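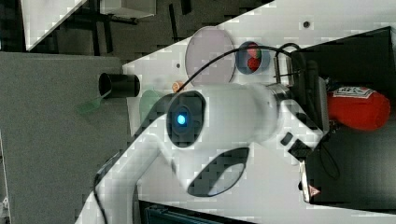
The Table at Madigan

The year my aunt's knees finally gave out, she sold the house in Trurville and took a job minding the arm at Madigan. It was sitting-down work, which was the whole appeal. She had cleared supper tables for seventy-five years, if you believed her, and she felt this qualified her to watch something else try.

I went to see her one afternoon in December, on the slow train from Braritz, with a tin of her own shortbread recipe that I had not got quite right. She pulled out a stool for me and didn't say hello until the arm had stopped moving. It was a big white thing with a blue light glowing at one of its joints, and it leaned over that table the way my uncle used to lean over the car.

"He's thinking," she said. She called it he, though the people at Komance who paid her had asked her not to.

There was a strawberry in a little blue-rimmed bowl, a plate beside it, and a black cup lying on its side near the table's edge. I reached out to stand the cup up - you would have too - and she slapped my hand, quite gently.

"That's his job."

So we sat there and ate the shortbread. She told me he could manage the bowl most days, that plates were harder, and that she had written up 1,281 tries in her notebook with a remark beside every one. She read me a few. "Better." "Too proud." "Nearly, poor lamb."

I asked if he would ever be able to do her dishes at home, and she chewed on that for a good long while, brushing the crumbs off her skirt and into her palm.

"Not by Christmas," she said, and then the arm began to move, and she took hold of my sleeve and leaned forward.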